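Questions and answers about the remembrance evening at Hiltamel House

Many families write to us with the same questions, so we have put the answers on one page. If your question is not here, please use the contact form and we will reply, normally before the end of the next working day.

What is a remembrance evening?

It is a gathering for someone who has died, held some weeks or months after the funeral. There is no fixed programme. Some families want speeches and music, others only want to eat together and talk. We give you the rooms, the kitchen and one member of staff who stays in the house until you leave.

Is it a religious event?

Only if you wish it to be. You may bring a priest, an imam, a celebrant or any other person to lead a part of the evening. Many families have no leader at all, and one cousin or friend simply says when it is time for the next thing.

Which rooms can we use?

There are two. The Hegarty Room is on the ground floor and opens to the garden. The Kallis Room is upstairs, it is smaller and more quiet, and it has a piano. The piano is tuned every December and again before the summer. You can rent one room or both. The upstairs room can be reached by a lift, but the lift is narrow, so please tell us if a guest uses a large wheelchair and we will give you the ground floor.

How many guests may come?

The limit for the whole house is 258 standing, including children. For a seated meal it is much less and depends on how you want the tables, so please write to us with your idea before you send the invitations. We cannot go over the limit even for a short time.

When should we hold it?

There is no correct moment. In my experience the families who wait a little are more rested and enjoy the evening more, but some prefer to do it in the same month, while relatives from abroad are still here. A birthday is a popular choice. Please think also about the season: in winter the garden is dark from four o'clock.

What does it cost?

One room for one evening costs 933 euros. This includes the kitchen, plates, glasses, cutlery, heating and the cleaning after. It does not include food or drinks. For the second room you pay half of this price. We ask for a deposit when you book, and you receive it back if you cancel at least 17 days before.

May we cook ourselves?

Yes, and most people do. The kitchen has two ovens, a large gas stove and a cold room. Bring your own tea towels and your own boxes for the leftovers. If everybody brings one dish, it helps very much to have a list, otherwise you will have nine potato salads. Please write on a small card what is in each dish, for guests with allergies.

And if we do not want to cook?

We often work with Plisetti, a family kitchen in the next street. They deliver warm food in covered trays and fetch the empty trays the next morning. You order and pay directly with them. You are free to use another caterer, but the caterer must telephone us first about the delivery entrance.

Can we serve alcohol?

Yes. You may bring wine, beer and spirits, and we do not ask corkage. You may not sell drinks, because the house has no licence for this. Please choose one person who looks after the bar and who is not afraid to say that it is enough.

Can guests bring photographs and objects?

Please do. There are boards on wheels for photographs, and we lend you pins and string. For objects such as hats, tools, letters or a favourite cup, we put a long table near the entrance. Very valuable things should stay at home or be kept behind the desk. We cannot be responsible for what is lost. It is wise to write a name on the back of every photograph, as they become mixed very quickly.

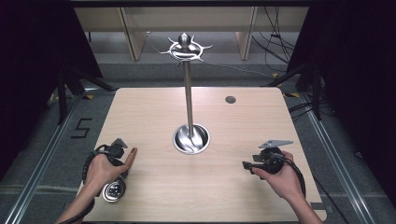
Tables should be kept free of adhesive tape, please, also the type which is sold as removable. It takes the varnish with it. Candles are allowed only in closed glass holders, and we have a box of them which you can use without paying.

Can we play music?

Yes, live or recorded. Both rooms have loudspeakers and you can connect a telephone or a computer by cable. If guests send song requests before the evening, make the list at home and save it on the device. The internet connection in the old walls is weak. After ten o'clock in the evening the garden doors must be closed when there is music.

How long may speeches be?

We have no rule, but I give you my advice. Five minutes for each person is plenty, and a break with food after every three speakers is good. Leave also some time for those who did not prepare anything. A book where guests can write their memory is kind to people who do not like to speak in public.

Are children welcome?

Very welcome. There is a small side room with cushions, paper and pencils. An adult from your group must be with the children there. The pond in the garden has a fence, and the gate must stay shut.

When do we have to leave?

Music ends at 11 in the evening and the house closes at 12. The morning after, you can come between nine and eleven to collect what you left behind. Coats and umbrellas we keep until the end of the month.

How do we book?

Send us the form with two possible dates and the name of one contact person. We keep the first date for you for a week, without payment. When the deposit has arrived, you receive a confirmation by e-mail with a plan of the rooms and the door code.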